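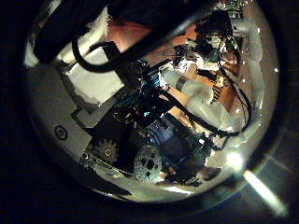
Zukby: caderno aberto de receitas de pão de fermentação natural

Versão de 26 de janeiro de 2020

Bem-vindos, e obrigado por terem chegado até aqui! O Zukby começou como uma pasta de anotações soltas (muitas delas com mancha de azeite, confesso) e foi crescendo até virar este repositório, que hoje guarda 116 receitas de pão, broa, focaccia e alguns bolos que entraram de penetra e foram ficando.

O que há nas pastas

receitas/ traz um arquivo de texto para cada pão, com ingredientes em gramas, hidratação da massa e tempos de descanso.
fermentos/ reúne os diários dos 3 fermentos que usamos: Fustico, de centeio, Arboleda, de trigo integral, e Girkon, o mais preguiçoso e também o mais perfumado.
tabelas/ tem as conversões de xícara para grama e uma planilha em CSV com todas as receitas.

Como ler a planilha

Cada linha é uma receita. A coluna "descanso" está sempre em minutos, e quando aparece 60 é porque a massa pede uma hora inteira entre uma dobra e outra, sem pressa, de preferência com um café do lado. A coluna "fermento" usa o nome do diário correspondente. Campo vazio quer dizer que ainda não anotamos, e não que o valor seja zero.

O que ainda falta

Sete receitas de broa estão sem a temperatura do forno, e os pães feitos desde novembro ainda não têm nota de sabor. Quase tudo foi assado em forno doméstico a gás, então quem usa forno elétrico talvez precise ajustar o tempo na primeira fornada.

Como contribuir

Copie o arquivo modelo.txt, preencha com calma e mande a sua versão. Receitas de família são muito bem-vindas, mesmo as que dizem só "farinha até dar o ponto" (a gente pesa e descobre junto!).

Licença

Uso livre, com menção ao Zukby.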